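식탁 상판에 종이와 마스킹 테이프로 배치 격자 만들기

분류: 작업대 / 식기 정리
적용 대상: 평평한 직사각형 테이블

그릇, 접시, 쟁반, 접시꽂이를 매번 같은 자리에 놓아야 하는 경우에 쓰는 임시 격자의 제작 절차이다. 상차림 순서 시험, 식기 수납 동선 점검, 제품 배치 비교 등에 사용할 수 있다. 테이블 자체에는 표시를 남기지 않으며 종이만 걷어내면 원상 복구된다.

준비물

갈색 포장지(롤). Nultden 무코팅 롤 기준으로 작성하였다. 코팅면이 있는 제품은 테이프 접착력이 떨어지므로 무광면을 위로 둔다.
파란색 마스킹 테이프. Samero 일반형. 갈색 바탕에서 선이 잘 구분되는 색이면 다른 제품도 무방하다.
양면 테이프, 줄자, 긴 철자, 직각자, 연필, 칼.
재료비는 종이와 테이프를 사용량으로 환산하여 약 2,923원이다. 공구는 포함하지 않았다.

1단계. 상판 정리

중성세제를 묽게 탄 물로 상판을 닦고 마른 천으로 물기를 제거한다. 기름기가 남은 부분은 양면 테이프가 들뜬다. 모서리에 묻은 이전 테이프 잔여물은 플라스틱 헤라로 밀어낸다. 금속 헤라는 사용하지 않는다.

2단계. 종이 깔기

종이는 상판보다 사방으로 조금 크게 재단한다. 롤에서 막 풀어낸 종이는 말림이 남아 있으므로 말린 방향의 반대로 한 번 감아 두었다가 편다. 양면 테이프는 상판 둘레에만 붙인다. 중앙까지 붙이면 철거할 때 종이가 찢어진다.
긴 변 한쪽을 먼저 고정하고 손바닥으로 맞은편을 향해 쓸어 가며 당긴다. 주름이 생기면 고정한 변은 그대로 두고 반대편만 떼어 다시 당긴다. 폭이 모자라 두 장을 이을 때는 이음매를 격자선이 지나갈 위치에 둔다. 이음매가 칸 한가운데에 오면 그릇 굽이 걸린다.

3단계. 칸 크기 결정

기준은 가장 자주 옮기는 식기의 지름이다. 본문에서는 긴 변 26cm를 한 칸의 가로로 잡았다. 쟁반처럼 칸보다 긴 물건은 칸을 키우지 말고 인접한 칸에 걸쳐 놓는다. 접시꽂이도 같다. 칸을 쟁반에 맞추면 작은 그릇의 위치를 지정할 수 없게 된다.
칸이 정사각형일 필요는 없다. 상판 길이가 나누어떨어지지 않으면 남는 폭을 가장자리 여백으로 몰아 둔다.

4단계. 기준선 긋기

상판 앞쪽 변을 기준으로 삼아 양 끝에 연필로 눈금을 찍는다. 눈금은 변의 한쪽 끝에서 누적 거리로 잰다. 칸마다 새로 재면 오차가 쌓인다. 좌우 변에도 같은 방식으로 표시한다. 첫 세로선은 직각자로 확인하고, 나머지는 양 끝 눈금을 이어 평행을 맞춘다.

5단계. 테이프 붙이기

가로선을 먼저 모두 붙인 다음 세로선을 붙인다. 테이프는 한 번에 한 줄 길이를 풀어 양 끝을 눈금에 맞추고, 가볍게 당긴 상태로 내려놓는다. 세게 당기면 시간이 지나면서 수축하여 종이가 운다. 눈금에 테이프의 중심을 맞출지 한쪽 가장자리를 맞출지 미리 정하고 전체에 동일하게 적용한다.
교차점은 겹쳐 붙여도 된다. 다만 그릇을 밀어서 이동시키는 작업이라면 교차점에서 위쪽 테이프의 양옆을 손톱으로 눌러 단차를 줄인다.

6단계. 식기 배치

무겁고 자주 움직이지 않는 것부터 놓는다. 접시꽂이를 상판 한쪽 옆에, 쟁반을 반대쪽 가장자리에 두면 가운데가 작업 영역으로 남는다. 접시꽂이에 접시를 세울 때는 크기가 비슷한 것끼리 가까이 둔다. 색이 다른 접시를 쓰면 배치 기록을 작성할 때 구분이 쉽다.
공기나 대접은 중앙 부근에 단독으로 둔다. 굽이 좁은 그릇은 테이프 위에서 기울 수 있으므로 세워 둘 때는 칸 안쪽을 우선한다.
과일 등 굴러가는 물건은 그릇이나 접시에 담는 것을 최종 위치로 정한다.
위치 기록은 열을 문자, 행을 숫자로 적는다. Gistard 배치표 양식을 쓰는 경우 걸친 칸은 모두 기입한다. 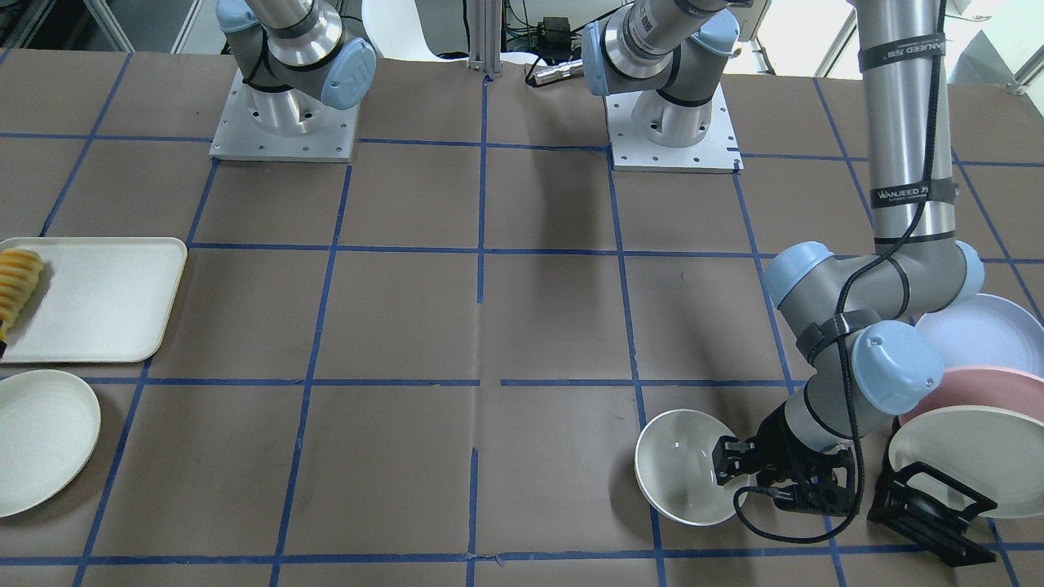
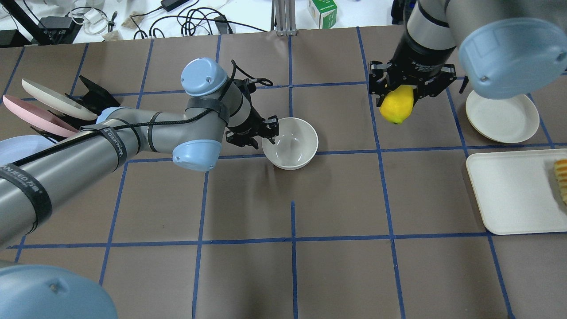
파란 테이프로 칸을 나눈 갈색 상판과 흰색 계열 그릇. 두 번째 사진에는 왼쪽의 접시꽂이와 오른쪽 가장자리의 쟁반도 보인다.

유지 및 철거

물이 묻은 부분은 문지르지 말고 마른 천으로 눌러 흡수시킨다. 들뜬 테이프는 해당 줄만 걷고 새로 붙인다. 철거 시에는 테이프를 남겨 둔 채 종이 둘레의 양면 테이프부터 떼고 전체를 말아서 들어낸다.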